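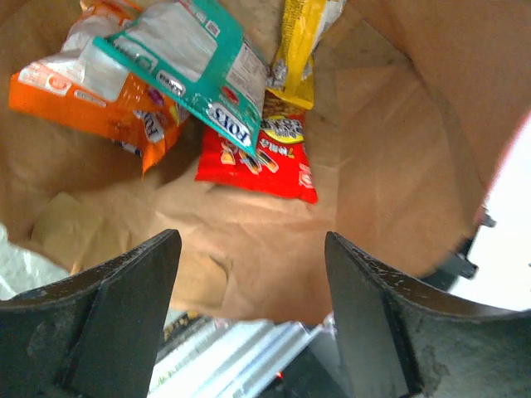 Snack packets in a brown paper bag, seen from above.

Paper Bags: What to Keep, What to Do With Them, When to Stop

Posted Jun 20, 2023 by Renata Gaete

Every kitchen has a gap beside the fridge, and every gap beside the fridge has paper bags in it. Mine had so many last winter that the fridge had started to lean. I have since had a sort-out, and these are the uses that survived it. Most came from my mother, a few from readers, and one from Emiliano Navarrete at the allotments, who has opinions on potatoes and will share them.

Which ones to keep

Flat bottom, no grease, no splits at the corners. Twisted handles are handy for carrying and a nuisance for everything else, so I snip mine off and use them to tie up the sweet peas. Anything that has held a takeaway goes out the same night, however clean it looks. You may think you can't smell it. The mice can.

I allow myself 8 large bags and whatever small ones fit inside the last of them. My husband considers this a low number. He is also the owner of 7 dead torches.

The snack bag

Crisps and biscuits breed in a cupboard. Stand a bag on the shelf, roll the top down twice to make a stiff collar, and drop all the loose packets in. When you want something, lift out the whole bag and look down into it. Put the oldest packets at the top when you restock, or you will be finding prawn cocktail from another age come November.

The collar matters more than you'd think. An unrolled bag flops shut and then tears the first time a teenager goes in after something.

Ripening

Hard pears and avocados go in a small bag with a ripe banana, top folded over, left on the worktop. Check them every day. A pear is ready for about an hour and it will choose one when you are out.

Mushrooms

Out of the plastic, into paper, into the fridge. They keep firm for days longer. Don't wash them first. I've had letters about this and my answer is the same.

Potatoes

Emiliano keeps his in doubled bags, one inside the other, somewhere cool and dark, with the top folded but not clipped. Onions live elsewhere. He grows a yellow one called Urrutia that he swears lasts until spring, though he gave me a bagful and they lasted until Tuesday's guests' second helpings, so I can't confirm it.

Candle wax on a tablecloth

Scrape off what you can with a blunt knife. Lay a piece of plain brown bag over the mark and another underneath, and press with a warm iron, no steam. Move to a clean patch of paper as the wax soaks in. Keep any printed side well away from the cloth. I once ironed most of a shop's logo onto a linen runner and it is there still, back to front.

Greasy things

A bag cut open and laid flat on a tray makes a good landing place for fritters, with a sheet of kitchen roll on top. Keep it well clear of the hob. And please don't cook in a shopping bag, whatever your aunt did with the turkey. They aren't made for the oven and they can catch.

Lining the food caddy

Fold the rim over the edge and put a sheet of newspaper in the bottom. Empty it every other day. On the third day the bottom stays in the caddy and the rest comes away in your hand, usually in the hall. Tea bags are the worst offenders, so squeeze them first.

Storing the bags themselves

Fold flat along the original creases and stand them upright in a magazine file, like records. I use an old Lotico one from the box room. Bags stuffed inside other bags are only postponed rubbish, and they are how my fridge came to lean in the first place.

Once a bag has gone soft at the folds, tear it into strips for the compost. It goes in nicely between layers of grass clippings.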